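Search this site Go Search tips

I'd been pestering Zubaida Virk for an interview since she joined Trovora, and when she finally said yes she gave me 17 minutes and a bag of pretzels. (I got more than 17. She likes talking about planners!)

Her team writes the layer that decides what a two-armed robot does next. It's called Prurkura, and she's a little embarrassed by the name. "Fahad picked it and then we had it in every config file," she told me, meaning Fahad Tarar, who wrote the first version.

I asked what had changed since the old release. "We used to plan each arm on its own and then check for collisions," she said. "So you'd get one arm politely waiting forever. Now both arms share one timeline, and a replan takes up to 6 tries before it gives up and logs why."

The logs are her favorite part, and I'll admit I glazed over a bit until she showed me the replay viewer, where you can scrub back through every decision. I want one for my own code!

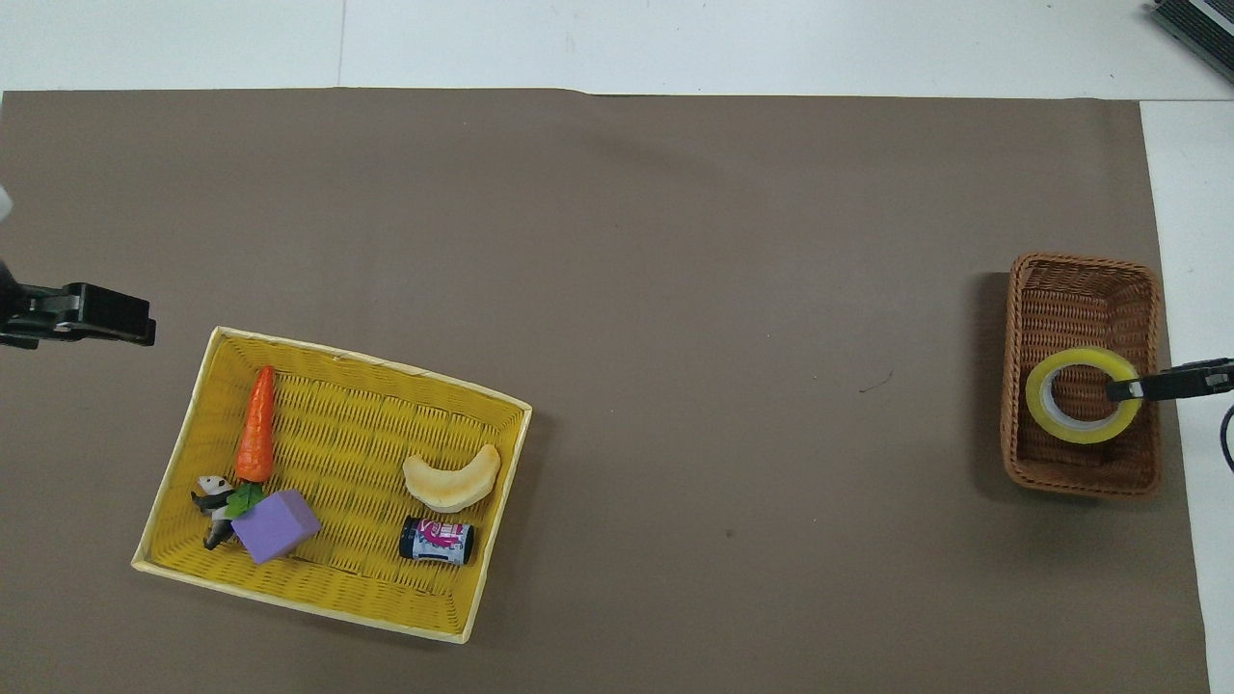

Perception was what I'd come to ask about, though, and she'd clearly been waiting for it. The detector hands the planner a list of objects with a confidence on each one, and clutter is where that list gets shaky. She pointed at the yellow basket, where the purple cube partly overlaps the carrot's leaves. "If it splits the carrot in two, the planner thinks it has an extra job," she said. Tape bothers her more. "It's a ring, and it's clear. Where's the grasp? On the rim, sure, but tell that to a depth map."

Next up is a cleaner way to write tasks, which she hopes to have running in two months. Then she took the pretzels back.

3 comments

Nkrumah Yakubu: Does the shared timeline slow down replanning?

Tariq Mohmand: Would love to see that replay viewer released.

Zubaida Jatoi: Clear tape has beaten our detector too. Following this one.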